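Chapter 7
When the New Hire Has Two Fingers

Learning goals
After reading this chapter, you should be able to tell the difference between a task and a job, explain why automation usually takes the first before the second, and list the kinds of work a new machine creates.

The break room at Undby used to have a sign-up sheet for overtime. In February the sheet came down and a poster went up. It said THE FUTURE IS IN GOOD HANDS, and beneath the words was a drawing of a robot giving a thumbs-up. The robot on order, a model called the Ollia, had two fingers and no thumb. Several employees pointed this out in writing, on the poster.

Undby packs spare parts for kitchen appliances. It has 151 employees, and before the robot came, most of them could tell you what they did in a single sentence. Afaf Sfeir's sentence was "I pick things up and put them in boxes." She had been doing it for years, at a good wage, and she knew by touch which hinges would scratch and which gaskets would roll off the bench.

Management's plan was to give the picking up to the Ollia and leave the rest to Sfeir. On paper this looked like half a job. In practice, the "rest" turned out to include deciding what was damaged, finding what was mislabeled, calming down the loading dock, and noticing when the machine had begun to do something odd with great confidence. Her new title was cell lead. The cell was two benches and a stool. The raise was slower to arrive than the title, a pattern we will return to in Section 7.4.

Kayode Mohammed, who had repaired conveyor belts in the same building, was sent on a course to learn simulation. He now spends his mornings moving a gripper through rooms that exist only on a screen, trying out approach angles before anyone risks a real box of hinges. He says the work is easier on his knees and harder on his eyes. His old tool belt hangs from the back of his chair, where it does nothing, very loyally.
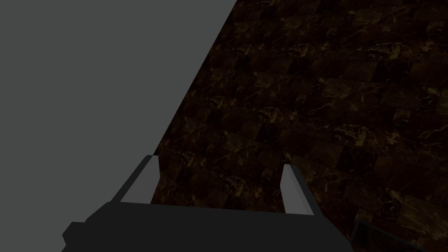
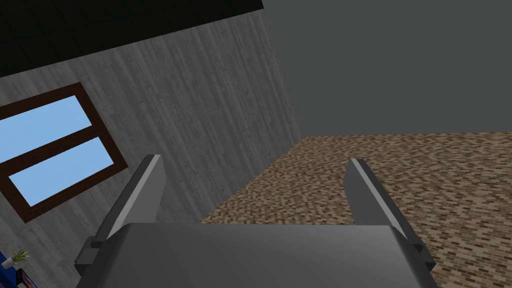 Mohammed's move raises a question that the poster left out. When work shifts from the floor to the screen, who gets to shift with it? Undby paid for two people to take the course. Eleven had asked. Those who were turned down still work beside the machine, and they are expected to report its mistakes to the people who were chosen. You can imagine the tone of some of those reports.

Economists tend to measure automation by counting jobs before and after. By that measure, nothing happened at Undby, as the headcount stayed put. Ask on the floor and you will hear that everything happened, some of it twice. Both accounts are correct, and much of this chapter is about how to read them side by side.

We begin in Section 7.1 with the task list, a dull document that causes more arguments than any robot.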